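SHARE 31 COMMENTS 11

The Great Dish Soap Truce

I grew up in a house where the dishes were a sport. My dad washed, my aunt dried, and they argued the whole time about water temperature while the rest of us hid in the den. So when I moved in with my friend Sutrisno Nair after college, I figured I knew everything there was to know about kitchen fights. I did not! Sutrisno is a soaker. He'll fill a lasagna pan with water on Tuesday and visit it again on Friday like it's a relative in the hospital.

I'm a wash-it-now person, and I was pretty smug about it for years (sorry, Sutrisno). Then I started asking other people how they split up the work at home, and wow, does everybody have a system. My neighbor Ionuț Jitaru runs his on a coin toss. He and his wife have been flipping the same coin after dinner for 11 years, and he swears she's ahead. A couple I met at the Balogun street market trade dish nights like baseball cards, and one of them was once 2 whole weeks in the hole over a birthday party.

What really gets people going, though, is the soap. How much, how often, straight on the sponge or into a full sink. I've seen grown adults leave the room over it. I'm a pump person myself, one push on the sponge and go, and I will defend that to anyone. 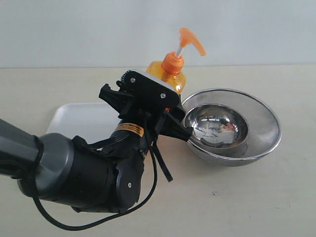
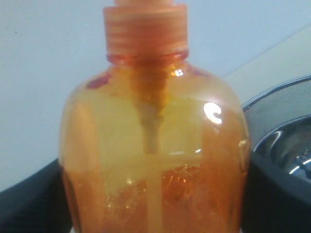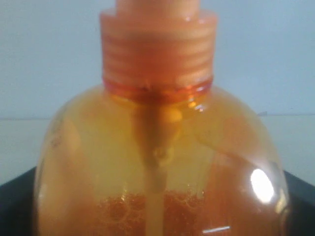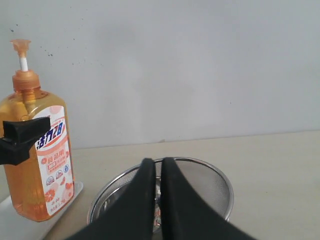
Orange soap, the last one with its pump in full view.

So Who Gets the Pans?

Pans are where every nice arrangement falls apart. Plates and glasses are easy, you can do those half asleep with the radio on. But the skillet with the egg stuck to it? That one sits on the stove overnight while two people who love each other pretend they can't see it.

Ionuț's house rule is that whoever dirtied it cleans it, and I tried that at my place for most of November. I ate a lot of sandwiches. Sutrisno, who still comes over for dinner, says the cook should never touch a sponge, and he says it loudest on nights when he's cooking.

My current setup is that I wash, my guest dries, and we put on a record and don't talk about the water temperature. The lasagna pan can soak for one side of the record. After that I'm going in with the scrubber.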